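Rana Robotics Club Forum > Student Projects > Two-arm assembly
Thread: Board task, camera view and finger order

pegleg_71
Posting this for the newer people in the Stasudgate group, plus anyone who missed the November build meeting. We are putting both arms on the board task for the spring showcase. The rules give us 3000 points max and we scored 2000 in our last practice, so there is room. Most of what we lost went to two things: the arms waiting on each other, and pegs getting bumped after they were already down.

My plan is the left hand does the disc and the right hand does the pegs, with no trading. Steps are in the shared doc but I'd like comments in this thread.

gorano_kid
I don't agree with splitting it that way. The right arm ends up with almost all the work and the left one parks. If each hand took its own side of the board we'd cut the run time a lot.

pegleg_71
We tried sides. The wrists get too close when both hands work near the seam. Parking the left one is boring but it doesn't hit anything.

tinsnips
Can somebody put up the head camera view? I only have the side camera on my laptop and I can't tell how much room there is between the hands.

pegleg_71
Head camera, left hand open over the upper panel and right hand down on the lower one:
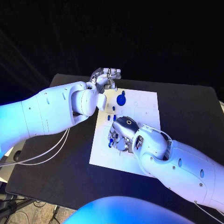 Re: Board task, camera view and finger order

tinsnips
Thanks, that helps. The thumb on the left hand points down more than I expected. If the hand drops straight from there, does the thumb land on the disc or beside it?

pegleg_71
Depends on the approach. Come in from the left and keep the palm high until the last move. I have it as a separate waypoint now.

gorano_kid
Look at the two pegs standing near the seam, though. They're just above the right fingertips. Any sideways move with that hand and you knock one over. That's my argument for sides – the right hand shouldn't be reaching past pegs at all.

pegleg_71
It doesn't have to reach past them if the order is right. Far pegs first, near pegs last, and lift straight up before moving over.

restidby_max
I did the Restidby version of this project last year. Straight up is correct, but lift higher than you think. The fingers curl under when they grip, and they need space to open again. We also slowed the last part of each move and it cost us about 71 seconds over a full run. Worth it for us, maybe not for you.

gorano_kid
That's a lot of time to give away.

restidby_max
It is. We still scored better than when we went fast and dropped parts. Your rules may weigh it differently.

tinsnips
Separate thing. Is anyone checking the cables under the left arm? They loop down over the table edge. I'd want to know they have enough slack when the arm reaches for the far corner.

pegleg_71
Good point, added to the startup list. Move the arm through its whole range by hand before the first run and watch the loops.

gorano_kid
Fine, I'll run your order and mine back to back, same starting layout, and post the logs. If yours wins I'll drop it.

pegleg_71
Works for me. Save them in the folder named 3777 and don't change the grip force between runs, please.

tinsnips
I can do the timing if you tell me which clock the judges use, start button or first motion.

pegleg_71
Start button.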